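Filtering Floor Glare in Wrist Camera Recordings
Student project report
Rafail Nikolaidis and Nidia Valderrama
Supervisor: Melina Bakalis
2019-05-24

1. Background

In our laboratory in Stellthorpe the students teach a gripper arm by moving it by hand and recording what the wrist camera sees. The recordings are later used to train a small network which decides where the gripper should close. During January we noticed that the network was often confident about objects that did not exist. Gonzalo Sotomayor, who wrote the first version of the network, suggested that we look at the input pictures before changing the network again. This report describes what we tried.

2. Question of the project

We wanted to know if false detections come from reflected light on the floor, and if a simple filter before training can reduce them. We did not want to change the lamps or the camera, because other groups use the same room.

3. Method

We took 2,590 pictures from the recordings of the Clarport task, in which the arm picks small blocks from the ground. From these we separated 300 pictures for testing and did not use them in training. Each test picture was marked by both authors separately. When we did not agree, Lefteris Chrysikopoulos made the decision.

The filter works in two steps. First it finds regions which are very bright and have weak color. Then it checks whether the edge of the region is soft or sharp. A soft edge is treated as glare and a sharp edge is treated as a possible object. The parts of the gripper which are always in view are covered by a fixed mask, so they do not influence the result.

We trained the network two times with the same settings, one time with the original pictures and one time with the filtered ones. In the filtered version the glare regions are not removed. They only receive a lower weight in the training.

4. Results

Without the filter, the network gave a false detection in 139 of the test pictures. With the filter this number was clearly lower, but we also lost a few real objects, mostly white blocks lying inside a bright region. We think this is the main weakness of the method.

The wooden floor was the most difficult background. The pattern of the wood has many short dark lines, and where the light covers them the lines become weak, so the network finds a border which is only a change of brightness.
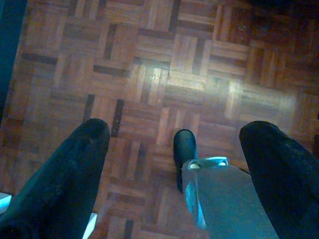

Why was the glare not simply cut out of the pictures? Cutting it out leaves an empty region with a sharp border, and the network learned to detect this border as an object.

5. Limits and next work

All the recordings come from one room, therefore we cannot say how the filter behaves in another place. The limit for brightness was chosen by hand. Melina Bakalis proposed to repeat the test with the recordings from Trirkthorpe, where the floor is gray and not shiny. We would also like to compare neighboring pictures in time, because the glare moves differently from an object when the wrist turns. The code for this comparison is started but not tested.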